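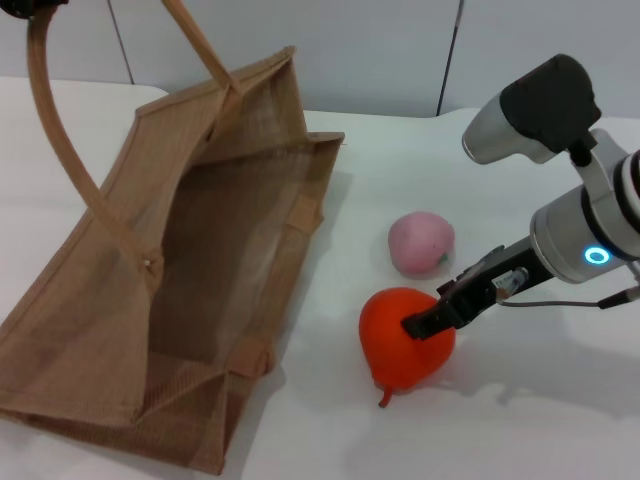
People love to say that a cloth bag is better for the planet than a plastic one. Grown-ups say it, posters say it, and sometimes the bag itself says it in big green letters. Should you believe it? Well, maybe. A brown jute tote with thick rope-like handles certainly looks like something that grew out of the ground, and jute does. But looking natural and being good for nature are two separate claims, and you are allowed to ask for proof of each one.

## What is jute, anyway?

Jute is a tall, skinny plant. It likes warm, rainy places, and a lot of it grows in India and Bangladesh. The useful part is in the stem. Farmers cut the stems and leave them soaking in water until the soft bits rot (yes, it smells). Then the long, strong strings inside can be pulled off, dried and spun into yarn. Weave the yarn and you get the rough, scratchy cloth people call burlap.

So far, so good. Jute grows fast, and the plain cloth will rot away if you bury it.

## Now for the awkward questions

**Is it only jute?** Not always. Some bags have a thin layer of plastic stuck on the inside to keep them stiff. Some have dyes or cotton handles. A shop can still call the whole thing a "jute bag." Check the label, and if there isn't a label, be suspicious.

**How did it get here?** Probably on a ship, then in a truck. Ships and trucks burn fuel. A heavy bag takes more fuel to move than a light one, and a plastic grocery bag weighs almost nothing.

**How many times will you use it?** This one matters most. Making a sturdy bag takes more stuff and more work than making a flimsy one. If your family uses it once and forgets it in a closet, it has not saved anything.

## "But I read a number!"

You may see a sign that says you must use a bag 48 times, or 72 times, or even 373 times before it "pays for itself." Which is right? It depends on what the person was measuring. Was it trash? Water? Gases that warm the air? A number with no explanation next to it is not worth much, even if it is printed on a very nice poster.

## Try it at home

Find the bags in your home that are meant to be used again. Pick one and make a pencil mark on a piece of paper every time it goes to the store. Keep going until April, or for 16 weeks, whichever you like. Then look at the marks. Did your family use it as often as everybody thought?

If someone offers you a free tote next week, you can say no thank you.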